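Arif Pattinasarany
2019-01-11

Thread on buying a laptop with a fixed budget. I replaced mine over the winter and kept notes, and a few people have asked for them, so they're going up in one place.

My limit was $900 before tax. I ended up paying $934 with tax and a spare charger. That's more than I wanted to spend but I can live with it.

What I use it for: email, a browser with too many tabs, spreadsheets, writing, some light photo editing. No games. If you play games, most of this thread won't help you much.

I wanted a 14 inch screen. The bigger ones are nicer to look at, but I carry mine every day and my last one was too heavy. The smaller ones made me squint at spreadsheets.

The two I looked at hardest were the Clenora and the Gudeta. Similar price, same size screen, same amount of memory on the spec sheet. On paper I couldn't have told you which one to get.

So I went to the store and typed on both. I wrote the same paragraph on each one. The Gudeta has a short right shift key with the up arrow jammed in next to it, and I hit the arrow over and over. That alone nearly decided it.

Keyboards don't show up in spec sheets and reviewers all have different hands. Go type on the thing. Bring a paragraph you know by heart.

Memory. Eight gigs is fine for what I do. Four is not. I had four in the old one and it would stall every time I opened a big spreadsheet with the browser running. If a cheap model comes with four and can't be opened up, skip it.

Ask whether the memory is soldered. On the Clenora one stick is soldered and there's an open slot for another. On the Gudeta it's all soldered. The salesperson didn't know, so I looked up the service manual on my phone while standing there.

Storage. Get a solid state drive, even a small one. I would take a small SSD over a huge hard drive at the same price every time. My photos live on an external drive anyway.
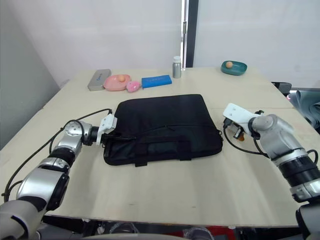

Doesn't a small drive fill up in a year just from updates and phone backups, though? That came in as a reply a few minutes ago, and it's a fair question.

It can. Phone backups are the big one. Mine were going to the system drive by default and took up a lot of room before I noticed. I moved them to the external drive and it has been fine. Updates clean up after themselves if you run the disk cleanup tool now and then.

If you don't want to think about any of that, pay for the next size up. It's usually cheaper to do it when you buy than later.

Screens. A lot of laptops in this range still come with dull panels that wash out if you tilt them. Look for IPS in the listing. If the listing doesn't say what kind of panel it is, I assume it's the bad kind.

Also watch for the same model name with different screens. The Clenora is sold with two different panels and the box looks the same. The full part number is on the label on the end. I read it out loud to the person at the counter and had them check it before I paid.

Matte or glossy is up to you. I sit by a window so I went matte.

Battery. Ignore the number on the sticker. The claimed hours come from playing a video with the brightness turned way down and the wireless off. I get most of a workday with the screen at a level I can read. Reviews that run a browser test are closer to real life.

Charging. Check that it charges over USB-C. Some laptops have the port but won't take power through it. The Gudeta is one of those, or the version in the store was. The Clenora charges from either that or its own round plug.

I bought a spare charger to leave at work. That was part of what pushed me over. It has saved me carrying one around, so I don't regret it.

Ports. I still use regular USB for a mouse and the external drive, and I use HDMI when I have to present. Both laptops have those. The very thin ones at this price mostly don't, and then you are buying adapters.

Refurbished. I spent a long time on this. Prirnano had a refurbished business laptop for a good bit less, with a better keyboard than either of the new ones. The catch was the return window, 14 days, and a battery with no stated condition.

I emailed Prirnano to ask about the battery and they said it "meets our standards." I asked what the standards were and got the same sentence back. I moved on. If they had given me a figure I might have bought it.

I don't have anything against refurbished. My last machine was one and it lasted well. Just get the battery health in writing and make sure you can send it back. 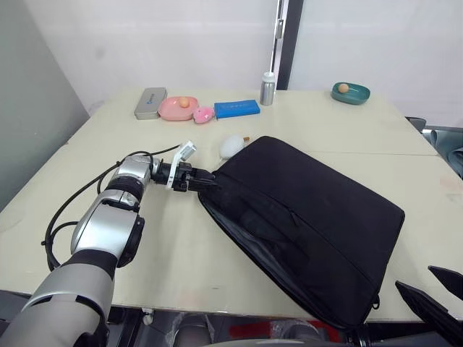

Black padded laptop bag on a light-colored table.

Where I bought it: Korumham. They weren't the cheapest. They had a 30 day return window, no restocking fee, and the thing was in stock. One online seller was a little lower but charged a fee on any opened box.

Ask about the restocking fee before you pay. It's never on the shelf tag. It's on the back of the receipt in gray type.

The extended warranty. They asked me twice. I said no twice. My credit card adds a year to the maker's warranty, and I had checked that it was still a benefit before I went. Card companies have been dropping it, so look at your current terms and don't go by what you remember.

Timing. I started looking in October and prices moved around more than I thought they would. The Clenora dropped before the holidays, went back up, and then came down again after. I missed the first drop. If you aren't in a hurry, write down the price every week or so and you'll see what the normal one is. A lot of "sales" are just the normal price.

First things I did once it was home: ran all the updates, took off the trial antivirus and the shopping apps, made a recovery drive, and checked the screen for dead pixels with a plain white page and then a plain black one. Do the pixel check while you can still return it.

Then I used it hard for the whole return window. Long calls, big files, on my lap, on battery. The fan comes on during video calls and you can hear it in a quiet room. I decided that was okay. Someone else might not.

Things I don't like about the Clenora: the fan, the speakers (they point down at the desk and sound thin), and the webcam, which is grainy at night. The power button is also part of the keyboard, right by delete. I've changed the setting so a short press does nothing.

Things I do like: the keyboard, the matte screen, the weight, and that I can add memory later without paying someone to do it.

Moving files over took almost a whole evening. I copied everything from the external drive instead of using the transfer tool, which wanted me to make an account. Bookmarks and passwords came over with the browser sign-in.

Old laptop: wiped it, reset it, and gave it to my niece for school. It stalls with four gigs but she mostly writes papers on it. Sign out of everything before you wipe, especially anything that limits how many computers you can use. I forgot one and had to go through support.

For those asking about Chromebooks: I haven't used one for long enough to say. Same for the two-in-one kind that fold back. I tried one in the store and the hinge felt loose, but that could have been the display unit.

I'll add to this if the battery does anything strange. Replies are open. Please put your budget in the reply if you're asking what to get.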